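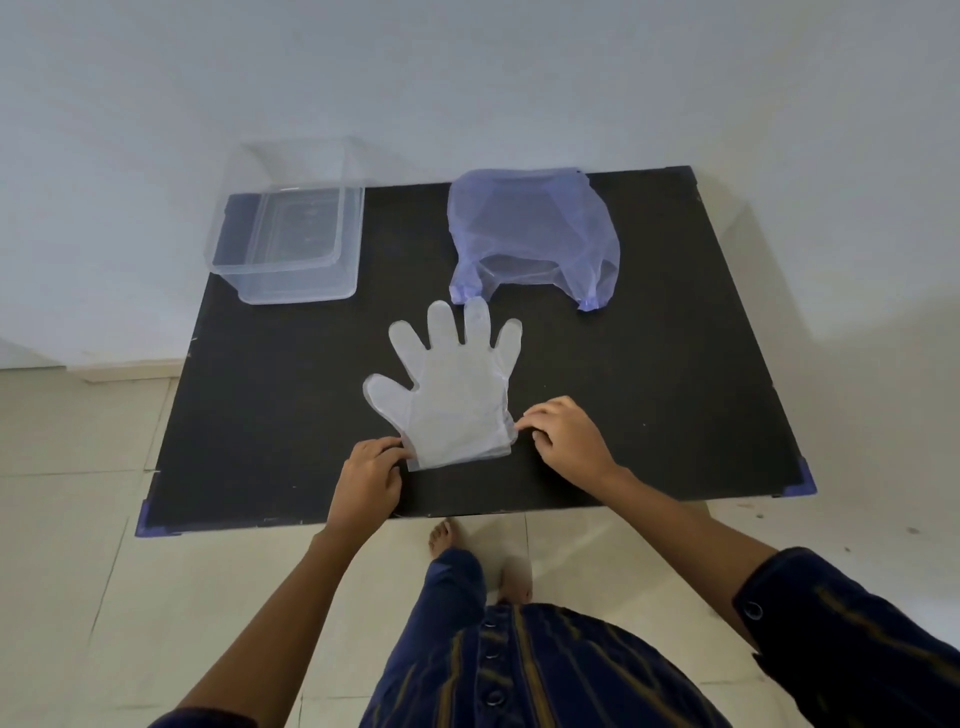 De: Sevim Güneş
Para: lista de vecinos y comerciantes de Drernov
Fecha: 19/9/26
Asunto: Re: ¿Qué van a abrir en Prirkivska 577?

Elif Naz Ertürk escribió:

> Hola a todos:
>
> Ayer pasé por Prirkivska y han quitado el papel de estraza de los escaparates del 577, donde estuvo la zapatería. Hay obra dentro y un cartel en la puerta que solo dice «Muy pronto». Muy pronto qué, no lo pone. Mi cuñado asegura que es otra clínica dental. En la frutería dicen que hamburguesas. La señora del tercero sostiene que van a poner una sala de apuestas y ya está redactando la carta de protesta, por si acaso.
>
> ¿Alguien sabe algo de verdad? Y de paso: ¿es cierto que Yazıcı cierra la tienda de la plaza? Me lo han dicho dos personas distintas y las dos bajaban la voz, así que me temo lo peor. Yo sin las empanadas de espinaca no respondo de mí.
>
> Un saludo,
> Elif Naz

Elif Naz, querida lista:

Tus dos preguntas son la misma. Yazıcı cierra en la plaza y abre en Prirkivska 577. Podéis dejar de bajar la voz.

Lo sé porque la solicitud de licencia está pegada en el tablón de la oficina del distrito, entre un curso de macramé y el anuncio de un gato perdido que, si no me equivoco, apareció antes del verano. Pone «cambio de uso de comercio minorista a restauración con obrador propio», y en la casilla del solicitante, Yazıcı. Lamento el disgusto de la señora del tercero, que escribe unas cartas de protesta estupendas. Que la guarde, alguna sala de apuestas nos tocará.

Después de leerlo me fui a la tienda y pregunté, que es un método de investigación poco usado en esta lista. Me atendió el hijo mayor, con la harina hasta los codos y muy pocas ganas de hablar hasta que le compré media bandeja. A partir de ahí, todo facilidades. Os cuento lo que me dijo y lo que he podido leer por mi cuenta, y procuro no mezclarlo.

Lo que pone en los papeles: el local pertenece a Flultholm, la misma inmobiliaria que tiene los bajos de la farmacia y el gimnasio que nunca llegó a abrir. Se autoriza un aforo de 25 personas sentadas. Salida de humos por el patio interior, hasta la cubierta. Horario de restauración normal, sin licencia nocturna y sin música en directo. No hay terraza solicitada, aunque eso se tramita aparte y no significa que no la vayan a pedir.

Lo que dice el hijo: quieren abrir en octubre. No quiso darme el día, y yo con esto de las obras prefiero que no me lo den. El obrador estará a la vista, detrás de un cristal, y mantendrán el mostrador para llevar a la entrada, de modo que quien solo quiera su pan no tendrá que cruzar el comedor esquivando sillas. Por la mañana, desayunos. A mediodía, un menú corto con sopa y un plato de horno. Por la tarde, té y dulces hasta que se acaben. Le pregunté por las cenas y puso cara de persona que se levanta a las 4, que es exactamente lo que es.

Las empanadas de espinaca siguen. Fue mi primera pregunta, antes incluso de la del cierre, y me contestó un poco ofendido.

Sobre la mudanza: la tienda de la plaza se quedará abierta mientras dure la obra y cerrará poco antes de la inauguración, porque el horno grande es el mismo y se lo llevan. Habrá, por tanto, unos días sin Yazıcı en ninguna parte. Recomiendo congelar. Admito que ya he hecho sitio, a costa de unos guisantes que nadie iba a defender.

Y ahora la parte menos alegre. El motivo de irse es el alquiler de la plaza, que en la renovación les subía 300 al mes. Me dijo la cifra el padre, desde el fondo, sin que nadie se la preguntara. En Prirkivska pagan más en total, pero tienen el triple de espacio y un contrato largo. No sé si Flultholm se ha vuelto generosa o si llevaba demasiado tiempo con el escaparate tapado; yo apuesto por lo segundo, y ya que no vamos a tener sala, lo dejo en apuesta verbal.

Qué pondrán en la plaza cuando se vayan, ni idea. El propietario no es Flultholm, es un particular que vive fuera y al que no conoce ni el administrador de la finca. Si alguien tiene noticias, que las mande aquí antes que a la frutería. El hilo de la frutería lleva ya tres versiones y en la última había un túnel de lavado, que en ese local tendría mérito.

Un par de cosas prácticas que me pidieron que corriera por la lista:

Buscan dos personas para sala y una para el obrador. Para el obrador quieren a alguien con experiencia en masa estirada a mano; para sala les basta con que sepa sonreír antes de las ocho, cosa que me descarta. El currículum se deja en la tienda, en papel. Tienen correo electrónico, pero el hijo me confesó que lo mira su hermana y que su hermana estudia en otra ciudad.

Los encargos grandes para octubre no los aceptan de momento. Ni cumpleaños, ni reuniones de escalera. Si ya teníais uno apuntado en la libreta, lo respetan, pero pasad a confirmarlo, porque vi la libreta y yo no pondría en ella mi boda.

La obra hace ruido por la mañana y va a seguir haciéndolo. Los del 575 ya han hablado con el encargado y han conseguido que la radial no empiece antes de las nueve. Los del 579 pueden intentar el mismo truco, el encargado es un hombre razonable y acepta café.

Respecto a los humos, que es lo que de verdad va a llenar esta lista de mensajes en mayúsculas: el expediente se puede consultar en la oficina del distrito, primera planta, pidiendo número en la máquina de la planta baja. La máquina de la primera planta también da números, pero son para otra cosa y no he logrado saber cuál. El plano de la chimenea está al final de la carpeta y se entiende bastante bien. Por favor, miradlo antes de escribir que os van a ahumar la ropa tendida. Después, escribid lo que queráis.

Mi opinión, que tampoco ha pedido nadie: en Drernov, en los últimos tiempos, se nos han ido la mercería, la zapatería y el cine, y a cambio hemos recibido clínicas dentales para masticar cosas que ya no se vendían aquí. Que un negocio del barrio se mude a tres calles me parece casi un milagro, aunque la cuesta de Prirkivska me guste tan poco como a cualquiera con rodillas. Subiremos más despacio y bajaremos con la bolsa llena.

Elif Naz, si vuelves a pasar por delante, mira si han cambiado el cartel. El hijo me prometió poner el nombre en cuanto llegara el rótulo, y el rótulo lo esperaban la semana pasada. Sospecho que ha vuelto al taller: en el primero faltaba el puntito que no lleva la ı, es decir, se lo habían puesto, y el padre no pasa por ahí.

Un abrazo,
Sevim

P. D.: Quien me dejó en el buzón una llave con una etiqueta que dice «trastero», que venga a buscarla. Yo no tengo trastero.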